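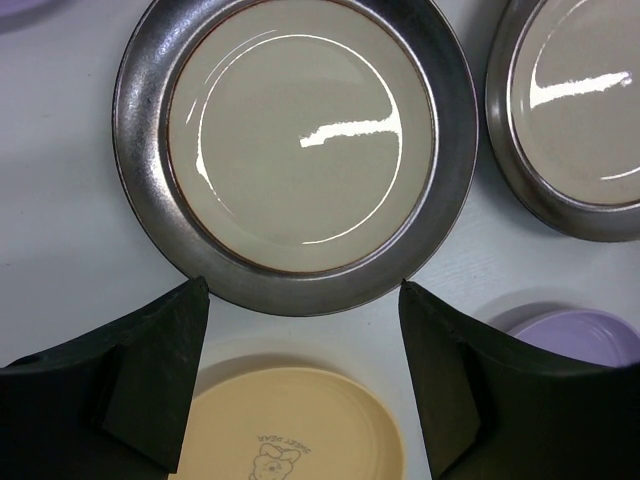 Pirihi plates: stacking demos

Print | E-mail this page

Hi! I'm Rangi, and I recorded these by driving the arm from the next room with a hand controller (slow going at first, much better after lunch). Each demo is one plate picked up by the rim and set on the pile. The glazed ones with the dark speckled rim throw a lot of glare into the wrist view — I left it in. The SWEET BEAR plate is plastic and wants a gentler squeeze!

There are 40 demos, 14 of them with a fumble or a second try. Those are marked "retry" in the notes file, so skip them if you only want clean grabs. Han-gyeol Nam checked the labels.

Last updated: December
Shares: 16 | Comments: 2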